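Kleinschmidt Building, second floor — workshop safety walk-through
Inspected July 23, 2021 by Kerstin Brandes. Copy to Knut Wegener.

Exits and aisles
Rear exit opens fully: OK
Aisle to stairwell clear: NO. Two pallets of paper by the door. Timo Brinkmann to move them.
Exit sign lit: OK

Fire
Extinguisher tag current: OK
Extinguisher reachable: OK — the coat rack has been moved since November.
Smoke detector test: OK

Electrical
Cords free of damage: NO. Floor fan cord is split near the plug. Tagged out.
Power strips not chained: OK
Panel door unblocked: OK

Storage
Shelf load posted: OK. Top shelf is rated 200 lb and holds less.
Solvents in metal cabinet: OK, but the latch is stiff.

First aid
Kit stocked: NO. Short on gauze and eye wash. Amancay Cabral has the order form.

Work surfaces
Benches stable: OK
Opened equipment kept on a bench, off the floor: OK
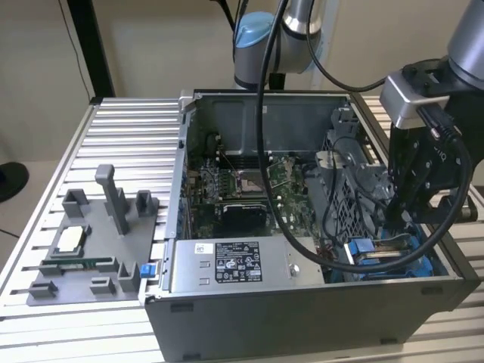
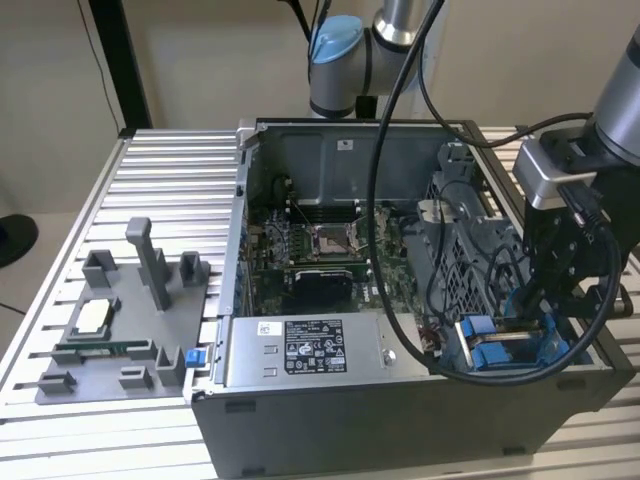 Both photos: desktop tower on the slotted table, side panel off, CPU socket empty.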